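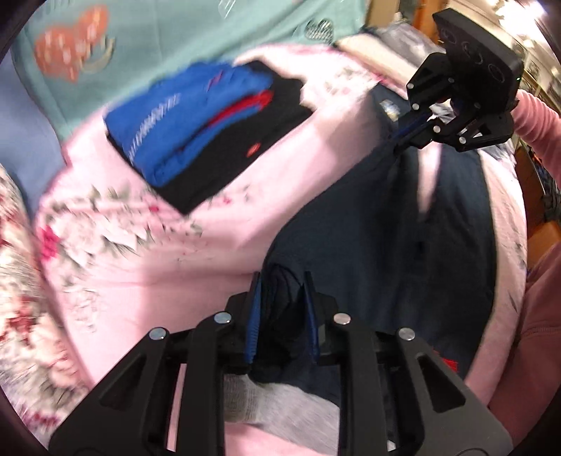 Handout 8: Why the urine dipstick lies to you (sometimes)

OK, so last time we left off with bacteria climbing up the urinary tract, and I promised we'd get to testing. I'm going to stick with plain old bladder infections today because they're common, they're annoying, and you'll meet one in your first week at the Nomley clinic, I guarantee it.

Start with the two pads on the strip everybody looks at first.

Nitrite. Lots of gut bacteria, E. coli included, turn nitrate into nitrite. The pad picks that up. But the bugs need time to do it, so a sample from someone who is running to the bathroom every half hour may come up negative even with plenty of bacteria on board. And some bugs (Enterococcus is the one I always ask about, hint hint) don't make nitrite at all. A positive nitrite is pretty convincing. A negative one doesn't let you off the hook.

Leukocyte esterase. This is an enzyme from white blood cells, so it tells you there's inflammation. It doesn't tell you why! Stones can do it, a catheter can do it, and so can a poorly collected sample.

Now the big one, and please underline this: bacteria in the urine and an infection are two different things. Plenty of older people carry bacteria in the bladder and feel perfectly fine. We call that asymptomatic bacteriuria, and in most adults we leave it alone. Pregnancy is the main exception, and so is anyone about to have a urologic procedure where bleeding is expected.

Let's do the Dornby case. The patient is 80, lives in a care home, no fever, no burning, eating her lunch as usual. Someone dips her urine because it smells strong. Nitrite positive. What do you do? I had 23 of you vote on this last April and more than half wanted antibiotics (I was a little heartbroken). Look at the patient again. No symptoms, so no treatment, and that strip should have stayed in the bottle.

If she did have symptoms, you'd send a culture before the first dose. Get it into the fridge if the lab pickup is late, or the bacteria keep multiplying and your colony count means very little.

For next time: read the Indwood worksheet on resistance, both sides, and bring your answers to question 8. We'll go over how to read a sensitivity report, including what that little "I" stands for these days.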